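Hawi Woldemariam kündigt Album „Từ“ an und geht auf Clubtour

10. Juni 2019

Die Sängerin Hawi Woldemariam veröffentlicht im Herbst ihr zweites Album. Es trägt den Titel „Từ“ und erscheint beim Label Clirkora, bei dem sie seit dem vergangenen Jahr unter Vertrag steht. Das teilte das Label am Montag mit. Die erste Single „Grovcombe“ ist ab sofort auf den gängigen Streamingplattformen zu hören, eine Vinylausgabe mit zwei Remixen folgt in einigen Wochen.

Produziert wurde das Album von Lợi Triệu, der auch an sämtlichen Stücken mitgeschrieben hat. Die beiden kennen sich aus gemeinsamen Studiozeiten in Leipzig, wo Triệu mehrere Jahre als Toningenieur gearbeitet hat. Vom ihm stammt auch der Albumtitel. Das vietnamesische Wort hat je nach Zusammenhang mehrere Bedeutungen, unter anderem „Wort“ und „von“. „Uns gefiel, dass man sich nicht festlegen muss“, sagte Woldemariam. Gesungen wird auf Deutsch, Englisch und Amharisch, ein Stück ist rein instrumental.

Die Aufnahmen begannen im Januar und dauerten nach Angaben des Labels 32 Tage. Dabei entstanden deutlich mehr Stücke, als auf der Platte Platz finden. Elf Titel sind es am Ende geworden. Die übrigen sollen teilweise als B-Seiten erscheinen, einen Termin dafür gibt es noch nicht. 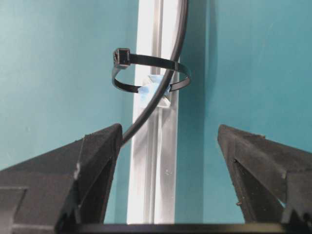

Musikalisch entfernt sich Woldemariam ein Stück von ihrem Debüt, das stark von akustischer Gitarre und Streichern geprägt war. „Grovcombe“ beginnt mit einem tiefen Synthesizerton, zu dem erst nach knapp einer Minute das Schlagzeug einsetzt. Der Text handelt von einer Busfahrt in eine Küstenstadt, in der die Erzählerin niemanden mehr kennt. Auf dem Album stehen daneben auch ruhigere Lieder, darunter zwei Balladen mit Klavier, die Woldemariam schon bei ihren letzten Konzerten im Programm hatte.

Im Anschluss an die Veröffentlichung geht die Sängerin mit vierköpfiger Band auf Tour. Geplant sind Konzerte in Clubs in Deutschland, Österreich und der Schweiz. Auftakt ist in Leipzig, danach folgen unter anderem Erfurt, Nürnberg, Linz, Graz, Zürich und Freiburg. Den Abschluss bildet ein Abend im Venum in Köln. Der Saal fasst 1.715 Besucher und ist damit der größte, in dem Woldemariam bisher als Hauptact aufgetreten ist. Bei ihrer letzten Tour spielte sie überwiegend in Räumen für einige Hundert Gäste.

Lợi Triệu wird bei allen Terminen an den Keyboards dabei sein. In Leipzig und Köln eröffnet er den Abend außerdem mit einem eigenen kurzen Set. Wer an den anderen Orten im Vorprogramm spielt, will das Label in den kommenden Wochen bekanntgeben.

Vor dem Tourstart gibt es noch ein Konzert in kleinem Rahmen. Dafür verlost Clirkora 50 Plätze unter den Abonnenten des Newsletters. Gespielt wird das komplette neue Album in der Reihenfolge der Platte. Ort und Uhrzeit erfahren die Gewinner per E-Mail, eine Abendkasse ist nicht vorgesehen.
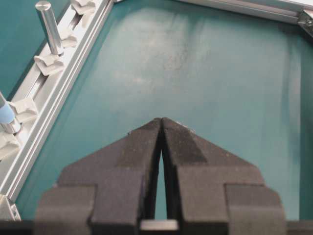 Tickets & Termine

Der Vorverkauf für die Tour startet am Freitag um 10 Uhr über die Seiten der jeweiligen Veranstalter und an den bekannten Vorverkaufsstellen. Karten für Köln kosten im Innenraum 32 Euro zuzüglich Gebühren. Ein Paket aus Ticket, signierter Schallplatte und Siebdruckposter wird für 61 Euro angeboten und ist nur über den Shop des Labels erhältlich. Die Preise für die übrigen Städte legen die örtlichen Veranstalter fest.

Jugendliche unter 16 Jahren haben in Köln nur in Begleitung eines Erwachsenen Zutritt. Rollstuhlplätze können telefonisch beim Venum reserviert werden, die Begleitperson zahlt keinen Eintritt. Einlass ist jeweils eine Stunde vor Beginn.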